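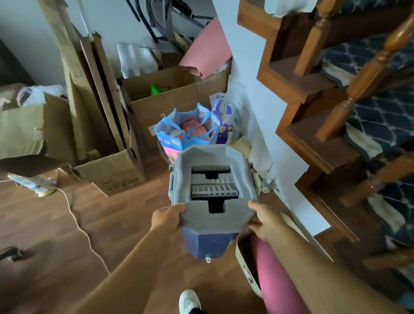
*The mop bucket, held in both hands above the floor.*

# Clearing the back room at Dudholm

I promised a few of you that I would put something up about the back room, and after a good deal of putting it off (the kettle has a lot to answer for) I've finally sat down to do it. If you've been to the house you'll know the room I mean, the one at the end of the passage where everything goes when it hasn't got anywhere else to go. We moved in with 94 boxes, and I do believe a fair share of them ended up in there, along with the exercise things, the bags for life and all the packaging I was quite sure I would need again one day.

So on Wednesday, at 7 in the morning, I put on my oldest trousers and made a start. It took roughly 4 hours, with a long stop in the middle for toast, and I enjoyed it far more than I expected to.

## The bucket

I'm fonder of this bucket than anybody ought to be of a bucket. It's grey on top and a bluish purple lower down, with the wringer set into the top, and I do think a proper wringer makes all the difference on a wood-look floor — too much water and you're left with streaks until teatime. My old one, a Gritovero, gave up in March after years of loyal service, and I went without for weeks, wringing everything out by hand over the bath like my grandmother used to.

## The boxes along the wall

The cardboard was the worst of it, and I'd been stepping round it for so long that I'd stopped seeing it. There are open boxes standing at the back, and a tall flattened piece leaning up against the wall. I've decided to keep 2 good strong ones for the Christmas things and let the rest go to the recycling point at Gukska, where they're very patient with people who turn up with a full car.

## The bags and the mat

The blue mesh bag with the printing on it has always been a favourite of mine for carrying things about, and the beige cloth one is nearly as useful. As for the rolled pink mat leaning by the wall, it's staying! I bought it for the stretching class at the Fiore hall and I fully intend to go back, once the evenings are lighter and the bus is running properly again.

Cupboard under the stairs next, when I've got my breath back.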